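Hadau Tabletop Press: User Guide
Section 3. Setting Up and Pulling Your First Print

Revised 29 March 2023

You have the press out of the box, the roller bar is bolted on (Section 2), and now comes the fun part! By the end of this section you'll have a real relief print drying on a line, and if you're anything like us you'll already be sketching the next block.

Before you start

Lay out everything you'll use so you aren't hunting for paper with ink on your thumbs:

the press, with the bed centered under the roller
both felt blankets
one carved block (linoleum or soft wood)
ink, an ink slab and the rubber brayer
printing paper, torn to size
registration card and the Nevivura alignment pins
clean rags and a little vegetable oil

Note: The starter block in the box is already carved with a leaf pattern. Use it for your first few prints even if you have a block of your own ready. It's flat all over and very forgiving.

3.1 Placing the press

1. Choose a table that doesn't rock. Push down on each corner before you lift the press onto it.
2. Set the press with the crank on the side of your stronger hand. Leave enough room at both ends for the bed to travel all the way out.
3. Tighten the clamps by hand until the press stays put when you turn the crank. Slip the cork pads between the clamps and the tabletop.
4. Run the empty bed through once in each direction. You should feel a smooth, even pull.

Caution: Keep fingers, sleeves and hair away from the roller whenever the bed is moving. Take off rings and bracelets.
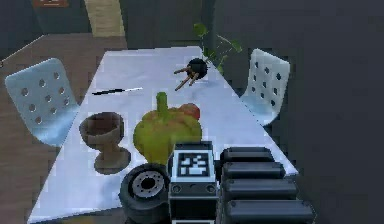

Repeat patterns are where this little press really shines, and they're a wonderful way to learn pressure, as every small shape on the block shows you right away whether it got the same squeeze as its neighbors. Pick something simple that you can carve quickly and print over and over. Ideas are all over the house once you start looking! The white chairs on either side of the table have backs pierced with small round holes, set out in rows and columns, and a grid like that makes a terrific first block: draw it in pencil, scoop out each dot with the small U-gouge, and you have a pattern you can print in any color. Stay with one size of dot for now. Mixed sizes look great too, but they make it harder to tell a carving problem from a pressure problem.

3.2 Setting the pressure

1. Back off both pressure screws until the roller just clears the blankets.
2. Place the dry block on the bed, cover it with a sheet of scrap paper, and lay the blankets on top, thin one first.
3. Turn both screws down by the same amount until the roller touches. The pointer on each side should read 2.
4. Crank the bed through slowly and lift the scrap paper. Look for a faint embossed outline of the whole block.
5. If one side is fainter, tighten that side by a single click and run it again.

Note: Write your reading in pencil on the back of the block. Blocks vary in thickness, and you'll be so glad of that number when you come back to it in December to print your cards.

Caution: Never set the pointer above 3 with a linoleum block. The block can creep under the roller and stretch, and stretched linoleum doesn't go back.

3.3 Inking the block

1. Squeeze out a ribbon of ink along the top of the slab. Less than you think!
2. Roll the brayer down through the ink, lift it at the end of each stroke, and go again in a different direction. Listen as you roll. A soft hiss, like tearing silk, means the film is ready. A sticky slap means there's too much.
3. Roll the ink onto the block in thin coats, turning the block between coats.
4. Tilt the block toward a window or lamp. The raised areas should have an even sheen, and the carved dots should still be clean.

Note: Sutrisno Hutapea, who designed our starter blocks, inks his in one color and then dabs a second color onto a single corner with a fingertip. Try it on your third or fourth print. It's a messy trick and the results are lovely.

3.4 Pulling the print

1. Fit the registration card to the bed with the alignment pins pointing up.
2. Set the block inside the marked corner.
3. Hook the paper onto the pins and let it fall gently onto the block. Once it has landed, leave it alone. Sliding it even a hair will blur the edges.
4. Lay the blankets over the paper and crank the bed through in one steady motion. Don't stop halfway, or you'll get a line across the print.
5. Fold back the blankets, lift one corner of the paper, and take a peek. Isn't that a great moment?
6. If the ink looks patchy, lower the corner, cover it again, and run the bed back the other way.
7. Unhook the paper and hang it to dry.

Plan on printing 10 sheets in your first session. The first couple of sheets usually come out pale while the block takes up ink, and by the end of the stack you'll have nearly all the control you need. Number them lightly in pencil on the back in the order you pulled them. Lined up side by side, they make a very honest record of how your inking changed as you went.

3.5 Small prints for everyday display

Trimmed test prints make cheerful little gifts. The offcuts from our Wilczyńska cotton sheets are a good weight for this, and they take a self-adhesive magnet strip nicely.

1. Wait until the ink no longer marks a clean fingertip.
2. Trim the print with a sharp knife and a metal ruler.
3. Peel the strip, stick it to the back near the top edge, and press it under a heavy book overnight.
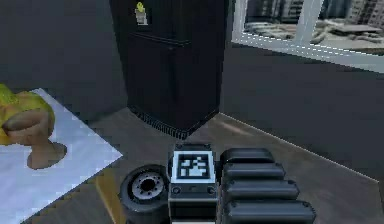 Fig. 3-2. Black refrigerator with a small decoration in yellow and pale gray, near the top left.

Yuzhen Xie in our studio cuts hers into single motifs instead of squares, following the outline of the shape and leaving a thin border of bare paper. Bright colors on the small ones, she says, and black ink for anything you want to frame.

Caution: Magnet strips are a choking hazard. Keep finished pieces and scraps out of reach of small children.

3.6 Cleaning up

1. Scrape leftover ink from the slab and wrap it in newspaper.
2. Wipe the slab, brayer and block with a rag and a few drops of vegetable oil, then with a dry rag.
3. Hang the brayer by its handle. A brayer left standing on its roller gets a flat spot.
4. Loosen both pressure screws and take the blankets off the bed.
5. Dust the wooden side frames with a dry cloth. Oil them with Cukwood finish when they start to look dull.

For multicolor printing with more than one block, continue to Section 4.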